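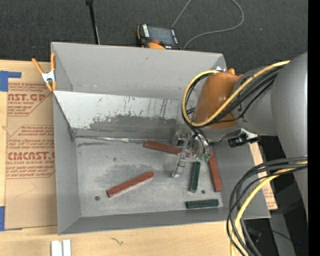
Bin cell, team Dornavix, arm over the bin with the red and green block set.

Zundbridge Student Robotics – Cell Inspection Checklist
Project: Dornavix (block picking from a bin)
Inspected by: Ratree Boonchu
Team contact: Emerson Batista
Time in: 4:10 p.m.

1. Table and bin

1.1 Bin clamped to table or fixture – PASS WITH COMMENT
Spring clamp with orange handles on the left rim, second clamp at the back right corner. Pull test at the front wall, no movement. Add a bolt-down bracket before the December demo.

1.2 Bin floor free of raised hardware – PASS
Round fasteners in the floor checked with a straightedge. Flush.

1.3 Bin surfaces – COMMENT
Sloped panel is scratched on the upper part and worn with a flaking edge lower down. Cosmetic for now. Loose flakes to be brushed out at the start of each session. Kamil Vaněk to recoat.

1.4 Table clear of stock material – FAIL
Acrylic sheet, paper still on, stored beside the bin. Move to the rack.

2. Arm and cables

2.1 Cable slack at wrist – PASS
Yellow cable loops around the wrist cover. Rotated the last joint to both software limits at 200 mm above the floor, no tension.

2.2 Cable routing at base – FAIL
Black and yellow cables drop in a loop over the right corner of the bin and hang down past the table edge. Snag risk for anyone walking on that side. Re-route and tie down. Edge guard on the bin corner if the loop has to stay there.

2.3 Gripper fingers – PASS
No cracks. Screws marked with paint pen.

2.4 Speed limit – PASS
Set to 400 mm/s in student mode. The 800 setting is locked, code held by Eusebio Toledo.

3. Controls

3.1 Stop button tested – PASS
Arm halted from mid-travel, three tries.

3.2 Handheld controller within reach of operator – FAIL
Lying on the floor behind the bin. Needs a hook at the front of the table.

Result: HOLD. Recheck 1.4, 2.2 and 3.2. Log entry 836.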